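Reading time: 3 min

Cutlery sorting as a test of robot learning

Cutlery sorting is a small household task used in research on robot learning, in which spoons, chopsticks and similar items are picked up from a table and placed in a holder. It is most often met in work on learning from demonstration, where a person performs the task many times with a hand-held gripper and a program is later trained on the recordings. Claims made for the method on the strength of this task have been generous, and the evidence behind them is thin.

Background

The appeal of the hand-held gripper is cost. Steering a whole robot arm from a distance is slow, and the operator tires quickly. A gripper carried in the hand can be taken into an ordinary kitchen and used at something near normal speed, with a camera on the tool recording the view that a robot's own camera would later have. The approach assumes that the recorded view and movement carry over to a machine with a different reach and no human wrist behind it. How far that holds is still argued over.

The task was set out in its usual form by Signe Lauritsen and Shaimaa Ouazzani in the Gulley study, which gathered 3000 demonstrations in domestic kitchens. Of these, 1938 were kept after checking. The rest were thrown out for dropped items, lost tracking or an obstructed view, and critics have pointed out that a robot at work in a kitchen is given no such chance to discard its bad attempts.

Method

The demonstrator holds a gripper in each hand. Items are spread on the table and taken one at a time, with the second gripper free to steady or clear whatever is in the way. Thin sticks and see-through plastic are included on purpose. The first are hard to pinch without rolling them, and the second confuse depth estimates, as the surface behind shows through.

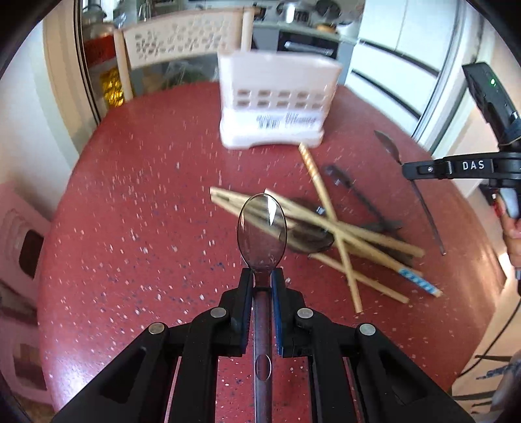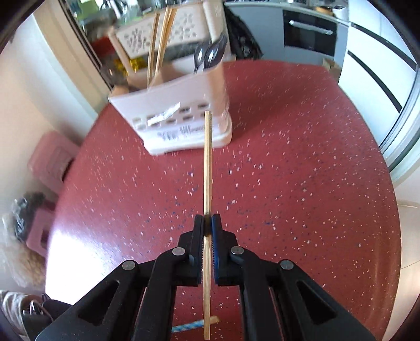
Views from the gripper camera: a smoky plastic spoon held by its handle (first), and a wooden skewer held upright near the white holder (second).
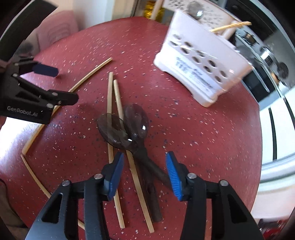 A demonstration ends when the item is in the holder and the jaws have let go. Recordings are then cut into single picks and paired with the position of the tool and the opening of the jaws at each moment. No labels are added by hand in the Gulley version. A later variant, Corkov, has the demonstrator name each item aloud, though Lauritsen has said she doubts this adds anything the camera does not already supply.

Reported results

The headline figure from the Gulley study is a success rate of 71 per cent on a table the program had not been trained on. It is widely repeated, usually without the conditions attached. The trials used the same type of holder as the demonstrations, and a pick counted as a success if the item reached the holder within 3 attempts. First-attempt results were not given separately.

Samina Kazmi and Anum Marwat repeated the trials at the Gelau workshop with a holder of another shape. They found that metal spoons were handled well enough but that chopsticks lying close together were often lifted as a pair, or pushed off the table. Their report, issued in March, concluded that the program had learned where the holder tends to stand as much as what a holder is. Ouazzani replied that a wider choice of holders in the training set would settle the matter – a fair answer, but one that has yet to be tested.

Criticism

Angelica Dumlao has argued that the task flatters the method. Cutlery is rigid, light and forgiving of a poor grip, and a spoon that lands upside down in the holder still scores. She proposed a stricter form, known as the Ververidis protocol, in which handles must point down and items must be grouped by kind. No group has so far published a full set of results under it.

There is also the matter of the demonstrators. Most studies rely on a few practised people whose habits run through the whole data set, and a program that copies one person's way of turning a spoon may do badly when the table is laid out to suit someone else. Published accounts seldom say how the work was divided among them.

See also: Learning from demonstration; Grasp planning; Parallel-jaw gripper

Last revised Jul 26, 2021

Contact the editors | Copyright and reuse | Back to top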